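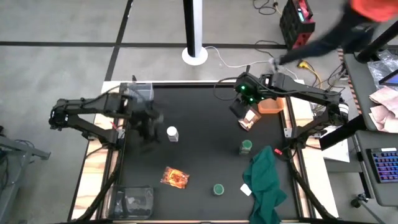 When can I paint the walls of my new house?

You can paint the lime-plastered walls after the first heating season is finished, and only with a paint that lets vapour through. The plasterboard walls in the bathroom and utility room are already painted when you receive the keys, and you may paint them again whenever you wish.

Mollwood Homeowner Guide, Jurdale houses
Section 8: The first heating and the drying of the house
Revised 2026-07-16

8.1 What this section is for

A new house contains a lot of water. It is in the floor screed, in the plaster and in the mortar behind the tiles, and it must leave slowly. This section describes how you start the heating for the first time, how you set the ventilation unit in the first year, and what you should look for on the walls and the joinery.

Please read the whole section before you begin with step 1. The first heating takes several days, and it is not good to stop in the middle.

The section is valid for all Jurdale houses with floor heating on the ground floor and Prolimel lime plaster on the inner side of the outside walls. If you have chosen the attic room as an extra, read also 8.6.

8.2 Before you start

You need:
- the handover folder, with the floor heating plan (the drawing with the coloured loops)
- the small grey key for the manifold cupboard
- a room hygrometer, at least one for each floor
- a torch
- a pencil and the drying sheet from the back of the folder

Check that the site manager has signed the drying sheet in the upper box. The signature means that the screed has had its waiting time and may be heated. If the box is empty, do not start. Call us first.

CAUTION: Do not lay any wooden floor, carpet or thick rug on the screed before the first heating is finished. Wood which is laid too early can lift at the joints, and this damage is not covered by the building guarantee.

8.3 First heating of the floor

1. Open all inside doors and leave them open during the whole procedure. Wardrobe doors too.

2. Unlock the manifold cupboard under the stairs. Compare the labels on the valves with the floor heating plan. Each loop has one valve and one flow glass.

3. Turn every valve fully open, counter-clockwise, by hand. Do not use pliers.

4. Look at the pressure gauge on the left side of the manifold. The needle should stand inside the green field. If it stands below, fill up the system as it is described in section 5, and then return to this step.

5. At the heating control, choose the menu Service, then Screed programme. The control asks for a code. The code for the Jurdale houses is 693.

6. Choose the programme Slow and confirm. The display shows the day of the programme and the present water temperature. The programme raises the temperature a little every day, up to its highest value of 39 degrees, holds it, and lowers it again by itself.

7. Write the starting day on the drying sheet. After this, write down every morning the temperature on the display and the humidity on the hygrometers. Try to do it at the same hour.

Note: It is normal that the floor feels cold in the first two days. The programme starts very low. Please do not raise the temperature by hand, also not in one room only.

8. Open the windows two or three times a day for some minutes, on both sides of the house if possible. Close them again afterwards. A window which is tilted the whole day cools the wall around it and dries the room badly.

9. When the display shows Programme finished, lock the manifold cupboard and call the site office. We come with the moisture meter and measure the screed in each room. Only after this measurement may the floor layer begin.

CAUTION: If the electricity fails during the programme, the control remembers the day and continues. If it shows Error or an empty display after the power is back, do not start the programme again from the beginning. Write down the day and contact us.

8.4 Setting of the ventilation unit

The ventilation unit is a Rønning unit with heat recovery, and it hangs in the utility room. In the first year it works harder than later. The manufacturer's own manual is in the folder, and what is said there about filters and electrical safety comes before this guide.

1. Press the fan symbol until the display shows Drying. In this position both fans run at 100 per cent. You will hear them, mostly in the corridor upstairs.

2. Check that all ceiling valves are open. Some of them are closed with a paper cover against building dust, and the cover is easily forgotten, especially the one above the kitchen door.

3. Leave the unit in the position Drying until the screed programme is finished and we have measured the floor.

4. Change then to the position Home. Do not switch the unit off, also not when you travel.

5. Take out the two filters and look at them. In a new house they become grey very quickly. The first change should be done when you change to the position Home, and the new filters for this are on the shelf under the unit.

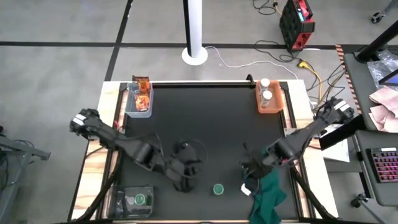

6. Push the new filters in with the arrow pointing to the middle of the unit, close the hatch and turn both screws a quarter turn. Press the filter symbol for a few seconds, so that the reminder begins to count again.

7. Write the change on the sticker on the inside of the hatch.

Note: During the coldest weeks the unit sometimes stops the incoming air for a short time. It is defrosting itself, and you do not need to do anything.

If the sound from the fans disturbs the sleep, you may set the unit to Home during the night while the drying is going on, and back to Drying in the morning. Please note it on the drying sheet, as it will take a little longer until the floor is ready.

8.5 Walls and joinery in the first year

Lime plaster works together with the air in the room. It takes up moisture when you cook or shower and gives it back later. In the beginning it has also its own water to give away, and the colour is then not even. Darker fields near the floor and behind the doors become lighter by themselves.

Fine cracks are usual, above all in the corners of windows and where the outside wall meets an inner wall. A crack that you can see but not feel with the fingernail can be left alone. If your fingernail catches in it, mark both ends with a small pencil line and write the month beside. We look at all marked cracks at the first-year visit.

Furniture: keep a hand's width of air between large furniture and the outside walls in the first winter. This applies to bookcases, beds with a high headboard and wardrobes without legs. Pictures may hang on the walls, with small cork pieces on the lower corners.

Inside doors can begin to touch the frame. Do not plane them. Most of them come back when the heating has been on for some time, and those that do not come back are adjusted by our joiner at the visit. The same is valid for drawers in the built-in bench in the hall.

CAUTION: Never close the surface of the lime plaster with vinyl wallpaper, acrylic paint or tile primer. The moisture stays then inside the wall. If you wish tiles on a lime-plastered wall, ask us before you buy them, and we can tell you which base is needed.

8.6 Houses with the attic room

The attic room has no floor heating. It has one radiator under the gable window. Keep this radiator on a middle setting from November until the spring, also when the room is not used, and leave the door to the stairs open.

The hatch to the cold loft must be closed with both latches. Warm air which comes up through an open hatch makes drops on the underside of the roof. If you find drops or dark spots on the boards near the hatch, take a photograph and send it to us together with the readings from the drying sheet.

8.7 Whom to contact

Questions on heating, screed and moisture measurement: Ulla Sjöberg, site office.
Questions on plaster, paint and joinery, and to agree the first-year visit: Gráinne Ó Néill, customer service.

Have the house number and the drying sheet ready when you call. The telephone numbers are on the inside of the folder cover. For a water leak, close first the main tap (section 3) and then use the emergency number on the manifold cupboard door.

Continue with section 9, Gutters and outside drains.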